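Pads first. Always the pads.

Imke Hellwig has a pair of hand-held grippers to keep alive, and at 7 in the morning she's wiping blue fingertips with a lint cloth. Lamulau, the project, has logged 3,805 grasps on this set. New pads went on at 356. Too early, she says. Her fault, wrong cleaner.

Then the pivots. Quarter turn, work the fingers, quarter turn back. Any slop in a linkage and the whole days data goes soft.
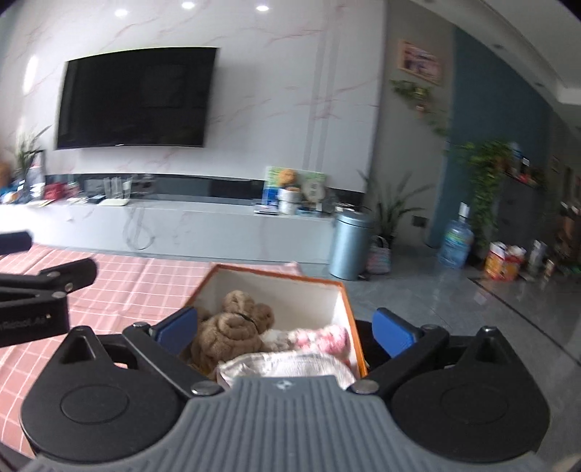 Her partner on the job is Jana Fuchs, who keeps the spares tin: pins, screws, one hex key from Stöcker that nobody else may touch. 2 pad sets left in March. Vendetti was slow shipping more.

Plush is the hard stuff. Fuzz gets in the pad texture and grip drops off, so they check between toys, not after teh session. Brush, wipe, open wide, close, look for a gap.

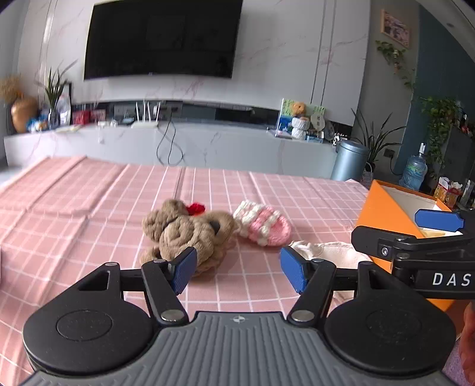 Blue pads open wide between a brown plush toy and a cream cloth item.

Next up, the left pin. Hellwig hears a click. Fuchs doesn't. They'll pull it anyway, tonight, after the last box is filled.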